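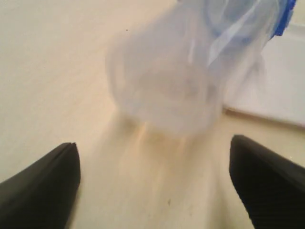
Minutes of the Dison Street community garden meeting, 5/7/24

3 min read

I took the notes again, so blame me for any gaps. We had 13 people in the shed, a decent turnout for a cold night, and we got going once the heater had stopped clicking.

Last minutes

Read out and accepted. One fix: the path we agreed to gravel is the one beside the Semwal fence, and I'd written the Stukau side. Sorry!

Money

We have $2555 in the account. The water bill was $329, a fair bit higher than last time, and most of us reckon it's the dripping tap near the compost bays. It's been dripping since May. Agreed to get a plumber in and stop winding tape around it – the tape has had a good run.

The Virnidow grant came up next. They'll put in up to $600 for small garden projects if we send a one-page plan. I like the idea of a proper seed cupboard, others want a second rain tank, and we went round and round on it for ages. In the end we voted for the tank, with the cupboard going on the wish list. I'm writing the plan and I'd love someone to check my spelling.

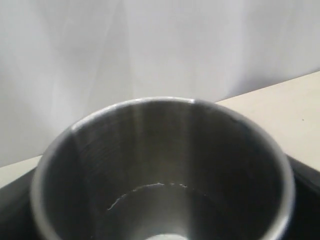
Can plot holders still water by hand while the tap is being fixed?

Use the tap on the Stukau side until the plumber's been, and please turn it off hard when you finish.

Plots and the waiting list

Two plots have gone to weeds. I'll send a friendly note first, and if we don't hear back by the next meeting they go to the people at the top of the list. There was some grumbling about whether half plots are fair for newcomers (I started on one and grew more zucchini than I could give away, so I'm biased). Left as is for now.

Chooks

Long chat, no decision. The neighbours on the Semwal side aren't keen on a coop near their bedroom window, and I can't say I blame them. We'll look at the far corner on the next working bee and talk again after that. 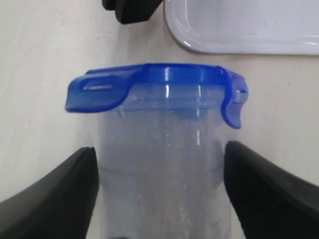

Jobs before next time

- Ring the plumber and get a price – me
- Grant plan to Virnidow – also me
- Measure up for the tank – whoever has the long tape
- Turn the compost in bay two – plot holders on the Dison Street side

We wrapped up a bit late. Next meeting is in the shed again, same time, and bring a jumper.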